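Layug Community Workshop Completes Two-Arm Tabletop Robot Bench

PELLMONT, September 17, 2021 - The Layug Community Workshop announced today that its members have completed a two-arm robot bench, built over 11 weekends in the workshop's shared electronics bay. The bench, named Zosine by its builders, is intended for practice in sorting and handling common household goods.

The project was led by Lilibeth Catacutan and Gerardo Marquez. Members assembled the mounting frame, routed the power and signal cables, and wrote the control program used to direct both arms. A grant of 2,000 dollars from Cekel, a local parts supplier, covered the wrist cameras and a portion of the wiring. 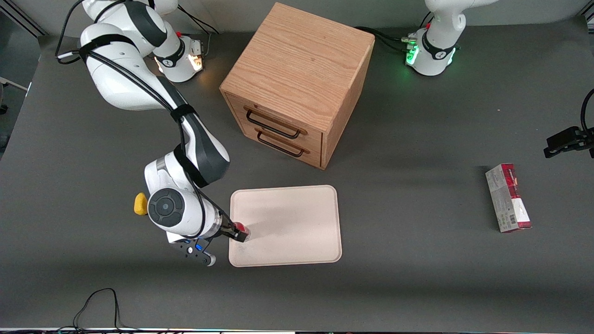 The right arm of the Zosine bench holds a small red object at the edge of a tray.

"Our members wanted a machine they could take apart and understand," said Catacutan. "Every bracket and every cable run is written up in the build log, and any member may read it, question it, or improve it."

The arms work above a dark gray tabletop beside a small wooden drawer unit. Each gripper has two fingers. Cameras mounted near the grippers give operators a close view of the table, and a fixed camera covers the wider work area. Test items are drawn from ordinary kitchen and pantry goods, with cartons, bottles, and small soft items used in turn. 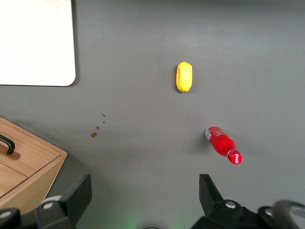

Wrist camera view with a red bottle, a small yellow object, and brown droplets on the tabletop.

Marquez said that much of the effort went into the grippers. The group went through 13 versions of the finger mounts - most of them made and discarded in the first month - before settling on the present design. Tall, narrow packages remain a particular interest, as a light touch in the wrong place can tip them over.
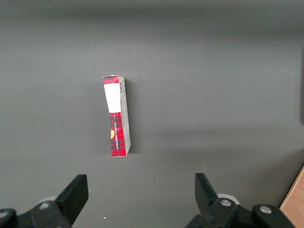 Work on the control program will continue through the fall under Rowena Fajardo, who will also lead an evening course on the bench beginning in January. The course is limited to 10 participants and is open to workshop members with basic soldering experience. Registration forms are available at the front desk.

The Layug Community Workshop provides shared tools, bench space, and instruction to residents of Pellmont and nearby towns.

Media contact: Maricel Tolentino, Layug Community Workshop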